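Pelter anchor set for cash machines and safes

The Pelter set holds a free-standing cash machine to a concrete floor, so that it can not be pulled out with a chain and a vehicle. It is made for small shops and fuel stations, where the machine often stands close to the door.
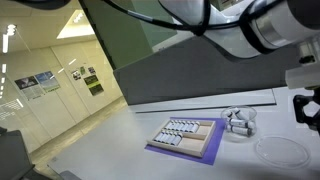 In the box are the steel base plate, four anchors and the tilt alarm. The alarm sounds when the plate moves — also if the power is cut. Weight of the full set is 19 kg. Item number 4000-134.

Orders placed before 9th December are sent from our Jõgi store.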